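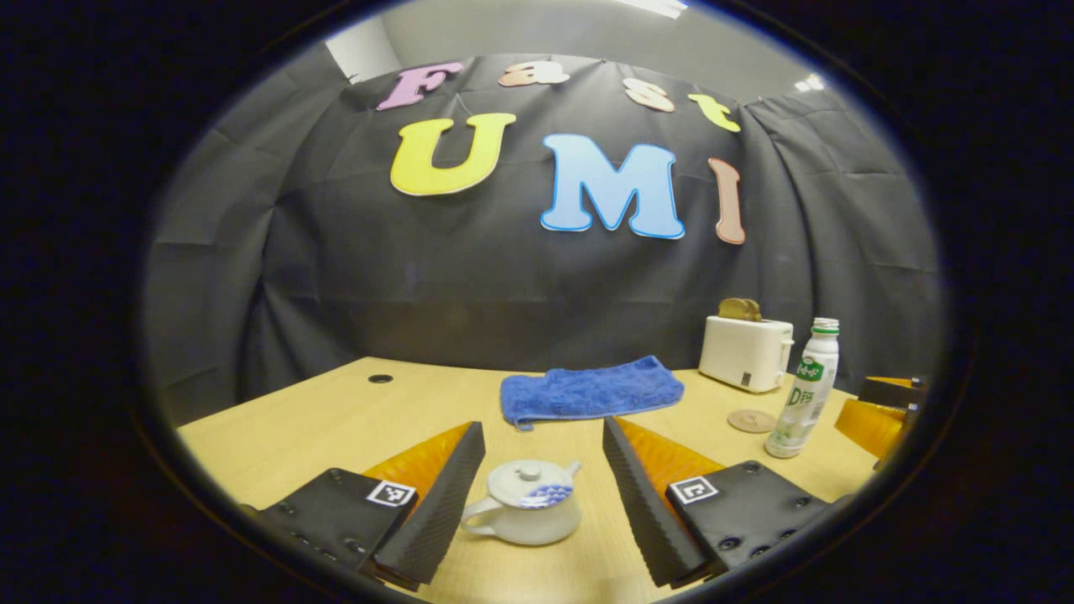

3.2 What people told us about their pots

Figure 2. A short, rounded white teapot with a domed lid and a band of blue wave-like pattern below it, on a light wooden tabletop.

I went into this part of the study expecting to talk about tea. I had a list of questions about leaf grades and steeping times, and I was pretty proud of it. Then I sat down in the first kitchen in Pullow and spent most of an hour hearing about spouts. Drips, mainly – who makes a pot that drips, which aunt bought one anyway, and how you can rub a little butter under the lip to stop it (I tried this at home and ended up with buttery tea).

So the interview guide changed. For the remaining households in Pullow and Magsi I opened with one plain question: which pot do you use when you're alone, and which one when somebody comes over? Of the 100 households that took part, nearly all kept at least two, and the split between them was sharper than anything I'd read in the earlier work on domestic tableware. The everyday pot was small, often white or brown, and had usually been bought without much thought. The company pot was bigger and had a story. In 14 homes the company pot hadn't been poured from in over a year, but it still had the best spot on the shelf, and I was asked more than once to please not put my recorder next to it.

Size matters here more than I'd guessed. Short, round pots like the one in Figure 2 came up again and again when people described the everyday kind. "Fits the hand" was a phrase I heard in both towns. Tall pots were called fussy, or cold, or "hotel pots," and one woman in Magsi told me she'd never trust tea from a pot she couldn't see over. I love that sentence and I still don't fully know what to do with it.

Decoration was harder to sort out. My first coding scheme had separate boxes for flowers, bands, scenes and plain ware, and it fell apart within a week. People don't talk about patterns that way. They talk about whether the blue is a "washing blue" or a "Sunday blue," and where on the body it sits. A band near the lid was fine for any day. Anything down by the foot was for guests, and I got blank looks when I asked why. I went back to the first transcripts and recoded all of them using the speakers' own terms, so the counts in Section 4 don't line up with the ones in our December working paper. Please use the newer set!

Cladon ware deserves a word too, as it was the name people brought up on their own. Older speakers in Pullow used "a Cladon" to mean any pot with a round knob on the lid, including pots that plainly came from somewhere else. Younger speakers used it only for the maker, and some of them had never heard the wider sense until their parents used it in front of me. That led to a couple of very cheerful arguments on tape. Magsi speakers didn't have the wider sense at all, even though the towns are only 10 miles apart and share a market.

The Fernell survey forms, which we used for the written part, asked for price paid. I'd drop that question next time. Most people guessed, a few were embarrassed, and several pots had been handed down with no price attached. I've left those answers out of the tables and kept the forms with the rest of the project papers.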